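Vurkmont Hardware Notes
September 23, 2020

1/ Thread on putting a used desktop tower back together from a parts tray. Subject is an older tower with a green board, blue clips over the slots and a drive that rides in a blue caddy. Notes are in bench order, which differs from the order in the service sheet.

2/ Case goes flat on its side, side panel off, board facing up. Parts wait on a tray to the left: CPU, memory, hard disk already in its caddy. A square recess for the CPU keeps the pins or pads off the table. I have used foam for this and don't recommend it.
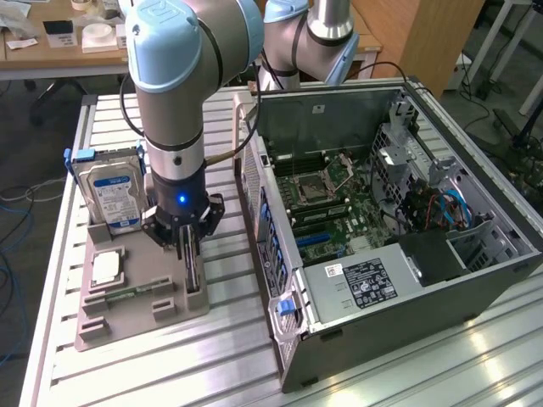 3/ Does it matter which memory slot gets filled first?
It depends on the board. Most want the slot labeled 1 populated first, and matched pairs in slots of the same color. The diagram is usually on a sticker inside the side panel or in the manual.

4/ CPU before anything else near the socket. Lever up, load plate open, match the corner mark, set it down flat. Zero downward force. If it rocks, it is rotated or there is debris under it. Close the plate, then the lever. Some resistance on the lever is normal.

5/ Memory next. Latches open, notch lined up, press on both ends evenly. A module that is seated at one end only will often give a beep code and no picture, and people then go and replace the power supply.

6/ Before the card, look at the slots themselves. Old PCI is the white one, the x16 slot on this model is blue. Check for dust, bent contacts and any front-panel wire lying across the slot you want. Move wires now. They are hard to reach with a card in place. 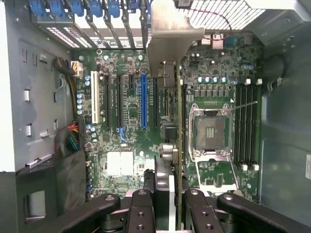 EXPANSION CARD

7/ Open the blue clip over the position you need and take out the slot cover. Keep the cover. Spahić sells a bag of 53 assorted ones and in my experience 2 of them fit anything.

8/ The bracket goes in at a slight lead – tab into its gap by the board first, then the card straight down. Hold it by the edges and the bracket. If the edge connector stops early, lift out and retry. Rocking it front to back wears the contacts.
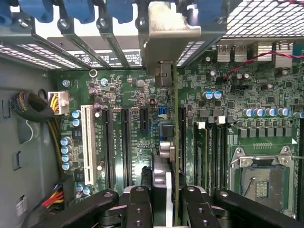
Keneto Repairs replied that the blue clips get brittle with age, and that they put a normal screw in every card position before a machine leaves the shop.

9/ Fair point. Clips are fine for light cards. A screw is better for anything that gets shipped. Check the thread first, as case screws come in two common pitches and the wrong one will strip the hole.

10/ Drive goes in last. Caddy tabs squeeze inward, slide until both sides click, then data cable, then power. I leave it until the end because the drive cage crowds the cables and my hand.
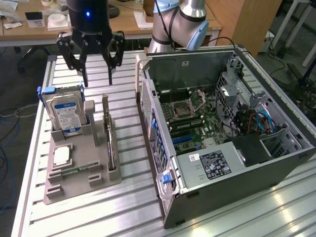 11/ The same goes for the SATA cables. Route them along the cage wall and keep them clear of the CPU area, where the cooler has to sit. A cable touching a fan blade sounds exactly like a failing bearing. I have logged 4 of those since March.

12/ Parts list for anyone following along: Donero thermal paste, one Phillips #2, a small tray for screws. The paste tube claims 200 applications. I doubt it, but it does last.

13/ Cooler mounting and first power-on go in a separate thread.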